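Justham Records Digitization
Progress report to the Ruppert Fund, second period, ending August
Prepared by Rosario Bassi

1. Status

The transfer of the Justham parish and market ledgers is on schedule for scanning and behind schedule for indexing. Of the 170 volumes in the grant agreement, 135 have been scanned, checked and returned to the shelves at Rultgate. The remaining volumes are mostly toll books from the later series, which are smaller and should go faster per volume.

2. Scanning

Page capture is at the resolution set out in the agreement. Two volumes were withdrawn from the queue after inspection. Both have active red rot in the leather and loose first gatherings, and neither can be opened flat without damage. They are boxed and waiting for a conservation estimate, which we will send separately. We do not propose to charge this work to the grant.

Color calibration drifted early in the period after a lamp change. The affected batch was rescanned and the first set of files deleted.

3. Indexing

Name indexing is the main source of delay. The market ledgers use abbreviated surnames with no consistent key, and the hand changes partway through several volumes. Vilmos Dudás has drawn up a table of abbreviations from the signed rent receipts, and indexers now work from that table. Error rates in the spot checks have come down, but entries made before the table was introduced have to be reviewed.

The Drerex catalog software handles the volume records well. It does not accept a date range in the entry field, so undated pages are being given the year of the nearest dated page, with a note — this is a compromise and we would like to correct it before public release.

4. Budget

Spending is within the approved lines. Storage costs were lower than planned. We request permission to move the unspent storage amount to indexing hours for the next period.

5. Next period

Finish scanning, complete the review of early index entries, and open a test version of the catalog to local readers. 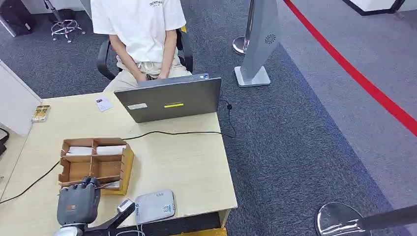

Laptop and desk, with office chair behind.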